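Nidine Gridiron Supporters' Forum
League Matters > Player Selection and Recruitment

Topic: Proposed change to the selection order

Pundska_Secretary
Posted Aug 25, 2026
Members will have seen the notice that the league is considering a weighted lottery for the first 14 selections of next season's player draft. At present the order follows the final table in reverse. The supporters' association has been invited to submit a written view, and comments are requested in this thread. Kindly keep to the matter of the order itself. Eligibility rules are being dealt with separately.

northstand27
I wish to record my opposition. A club that finishes last has the greatest need and should select first. Under the proposal it could drop as far as fourth, and Nillus supporters who sat through last season would be entitled to feel aggrieved.

Touchline_Observer
I respectfully disagree with the previous contributor. Several clubs rested fit players in May once the play-off places were settled. Whatever the reasons given, supporters paid full price for those fixtures. A lottery would remove much of the temptation.

northstand27
The league already has the power to fine a club for fielding a weakened side. It would be preferable to see that power used before the order is altered.

Karunaratne_End
It has been used once, to my knowledge, and the fine was reduced on appeal. I support the lottery on condition that the draw is held in public and that the last-placed club cannot fall below second.

Pundska_Secretary
The condition regarding second place has been noted. The proposal as circulated guarantees only the top four.

oldfullback19
May I raise the trading of selections? If a club may sell its place before the draw is made, the buyer is paying for a chance and the seller may be rid of a first choice for very little. The notice is silent on this point.

Touchline_Observer
That is a fair objection. I would ask that trades involving the first round be suspended until the draw has been completed.

northstand27
On that one point we are in agreement. My opposition to the remainder stands.
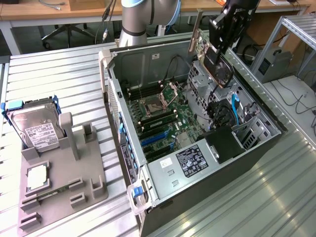 Karunaratne_End
I would second the suspension of trades and ask that it be placed at the head of our submission, with the question of second place directly after it.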